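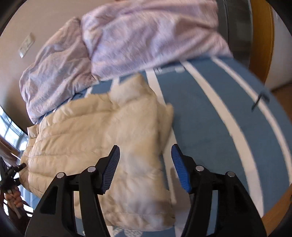

Tarkdale Hand-Held Gripper Kit, Pair

Sold as a pair of hand tools for building at home or in a shared workshop. Designed by Venla Kokkonen and packed by Londero.

Price: £337 per pair
Single tool: please ask, we sell these when we have spare parts
Availability: in stock, next batch of parts due in June

Overview

The Tarkdale is a two-jaw gripper worked by hand. It is meant for people who are building their own household robot and want to record folding, sorting and tidying by doing the job themselves first. The same jaws can later be bolted to an arm, so what you record by hand matches what the robot will have on the end of its wrist.

Each jaw is a linkage of matte black plastic plates with cut-outs, held at the pivots by silver screws. The fingertips carry blue rubber pads with fine parallel ribs. We chose the ribs after a winter of trying smooth pads on clothes and bedding. Smooth pads held a towel well enough but let go of anything with a shiny shell, and a quilted jacket is what most people seem to try second.

The kit comes unassembled. Allow an evening for the first tool and rather less for the other one.

In the box

Printed linkage plates for two tools
Two handles with triggers
Four blue ribbed fingertip pads
Pivot screws, washers and spare washers
Return springs, soft and firm
Two camera brackets
Printed build sheet

Not in the box

Cameras and lenses. The bracket takes a small wide-angle board camera. A list of sizes is on the back of the build sheet.
Screwdriver. You need a small cross-head one with a decent tip.
Recording software. The Zollalus logger works with this kit and is a separate download.

Specification

Jaw opening, pad to pad: 125 mm
Pad thickness: 7 mm
Weight of one tool, without camera: 337 g
Trigger: one finger, sprung to open
Plate material: printed nylon, black
Pad material: moulded rubber, blue
Arm fitting: Partanen round flange, adaptor sold separately

Assembly notes

Lay out the plates before you start. Left and right are mirrored and they are easy to mix up once the screws are in. The letter moulded on the inside face should end up facing the handle.

Do the pivot screws up until the joint stops rattling, then back each one off by an eighth of a turn. If the jaw doesn't fall open under the soft spring, back it off a little more. Don't use threadlock on the plates, it attacks the nylon. A dab of nail varnish on the screw head does the same job.

Push the pads on dry. They are a tight fit and need to sit square, with the ribs running the same way on both sides of the jaw. Warm water helps in a cold garage.

Fit the camera bracket last. Both fingertips should be in view with the jaws fully open. Check this at the screen before you tighten the bracket, then check it again afterwards.

Using the pair

For thin cotton and sheets, use the soft spring and take hold near a hem. For padded coats and duvets, use the firm spring and go for a seam or the edge of a baffle. Taking a pinch from the middle of a padded panel works less often. One tool can hold the cloth down while the other lifts.

A bed is a good surface to practise on and is easier on the fingertips than a bench.

Care

Wipe the pads with a damp cloth. Lint builds up between the ribs and the grip drops off noticeably. Keep the tools off radiators and out of parked cars in summer.

Spares

Fingertip pads, set of four: £8
Spring set: £7
Full plate set for one tool: please ask

Delivery and returns

Orders placed before noon go out the same day. Unbuilt kits can be returned within a month. Built kits can't be returned, but we will replace any plate that cracks at a pivot in the first year. Send a photo of the crack with your order number.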